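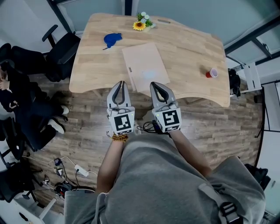 Table setting with sunflower, red paper cup and pink cardboard, Stirkard community workspace, February 2022.

Stirkard is reviewing how small gift boxes are packed and reused at its Wadum site. The review covers 18 box types and will run for 3 weeks.
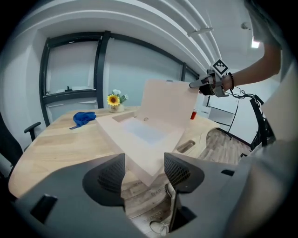

Boxes with an attached lid are kept for reuse wherever possible. The lid should lift fully upright, as on the pink box, so that the insert in the recess can be reached with ease. Torn hinges – even slight ones – mean the box goes to card recycling.

Cloths, cups and flowers may stay on the tables during packing, provided the box has clear space to open.

Wadum has room for 1,000 boxes. Residents may bring up to 15 per visit. Please flatten any that are damaged.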